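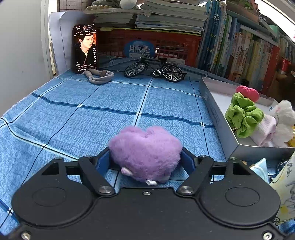 Purple plush, October

Community and Support Lead, Lokix

Full-time, permanent, Hamilton, Ontario, with as much working from home as you can stand.

Lokix makes console games. You may know us from Candanitz, the co-op game about running a failing mountain railway, which reviewed well and sold to people who like failing mountain railways. You are more likely to know us from Jumberg, which launched in the spring with an always-online requirement, a second currency and a launcher that asked you to make an account so you could make an account. We then explained all of this in a blog post that began with the words "We hear you." We had not heard you. The comments are still up.

Since then the online requirement has gone, the second currency has been folded into the first, and the launcher has been put out of its misery. The person who wrote the blog post now works in another industry, and we wish him well there. What we don't have is anyone whose actual job it is to talk to players. At the moment it is done by whoever is least busy, and in practice that means whoever looks least busy, so the rest of us have become very good at frowning at spreadsheets.

We would like to hire a grown-up.

What the job is

You would run everything that sits between the studio and the people who play our games. That covers the forums, the Discord, the social accounts, patch notes, support tickets and the monthly stream. When this ad was written the support inbox held 3,404 unread messages. A fair number of them are the same man in Thunder Bay, and he is right about the controller remapping.

Most of the week is reading. You'll read bug reports, complaints about matchmaking, very long theories about the ending of Candanitz, and the occasional kind note, which we'd ask you to forward to the artists. You'll sort it into something the designers can use, and you'll bring it to the Thursday planning meeting, where you get a vote and a chair with arms.

You'll write patch notes in plain English. Ours have traditionally said "various stability improvements," a phrase that has covered everything from a typo to the time saving your game deleted it. We'd like that to stop.

You'll also be the one who says no. When somebody here suggests selling a horn for the train, or a nicer horn, or a season of horns, we want you in the room looking tired. If we go ahead and do something daft in spite of you, we promise not to make you sign your name under it. Whoever made the decision writes the apology. That is now in the staff handbook, and it has already improved our decisions a little.
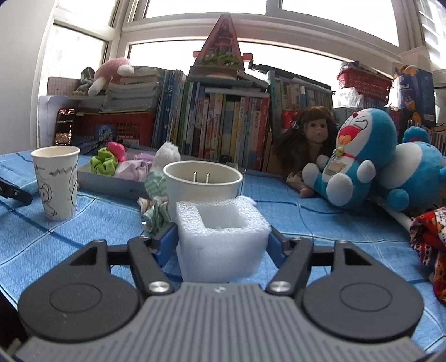

There is a new game on the way, code-named Toledo. We can't tell you what it is until you've signed something, but it has no launcher, it runs with the router unplugged, and it costs what it costs. You'd be on it from the first public showing, and you would have a real say in how we announce it. The current draft of the announcement trailer runs 8 minutes. Please come and have an opinion about that.

Who we're after

You've looked after players, customers or members of some sort of public before, for long enough to have been shouted at and to have slept fine afterwards. It doesn't have to have been in games. The best moderator we ever had came to us from a municipal parking office and had, in her words, "heard the good ones already."

You write clearly and quickly, and you can tell the difference between a player who is angry because something is broken and a player who is angry because it's Saturday. You're comfortable telling the lead programmer that a feature is hated. You own or have owned a console, and you don't feel it's necessary to be loyal to it. We ship on all of them and we'd rather not have the argument at lunch.

French would be very handy. So would some experience with ticketing software, although ours is old enough that the experience may not transfer.

You don't need a degree. You don't need to be "passionate," and you certainly don't need to be a ninja. If your cover letter tells us you live and breathe gaming, we will worry about you.

What you get

A salary in the range posted on the application form, which we put there because we're tired of ads that say "competitive" too. Extended health and dental from your first day. Four weeks of holidays, plus the week the studio closes in December. An $800 home office allowance in your first year, to be spent on whatever you like that can be described as a desk. A $200 games budget every year after that, and no, it doesn't have to be spent on ours.

We don't crunch. We did on Jumberg, for most of a winter, and you can see what it got us. Support hours are nine to five-thirty, and outside them the forum has an auto-reply that you'd be welcome to rewrite, as at present it signs off "Cheers, the Jumberg Family."

The office is over a tile showroom on a street with decent parking and bad coffee. There's a lift, when it's in the mood. If stairs are a problem for you, tell us and we'll hold the interview on the ground floor or over video, and talk about how the job would work before anybody gets committed to anything.

Who you'd work with

You would report to Noreen Ní Chonaill, our studio head, who took over after the Jumberg launch and has been reading the support inbox on her own evenings. She'd like her evenings back. Day to day you'd be closest to Retno Kusuma, the producer on Toledo, who keeps the schedule and will want your patch notes sooner than you want to give them to her.

How to apply

Send a CV and a cover letter of no more than a page through the form on our careers page. Along with them, please send us one short piece of writing. Pick any real complaint about any game (ours are easy to find) and write the reply you would have posted. A couple of paragraphs is plenty. Please don't open with "We hear you."

Everyone who sends the writing piece gets an answer, including the people we turn down. Shortlisted applicants have one phone call with Retno and one longer conversation with Noreen and two of the designers. There's no third round, no personality quiz and no unpaid week of "trial moderation." If we ask you to do anything bigger than the writing piece, we'll pay you for it.

Applications close at the end of October. We'd like you started before the Toledo announcement, if only so there's someone to cut the trailer down.

Lokix hires from everywhere and sponsors work permits where we can. If you need the ad or the form in another format, put it in the subject line and Noreen will sort it out.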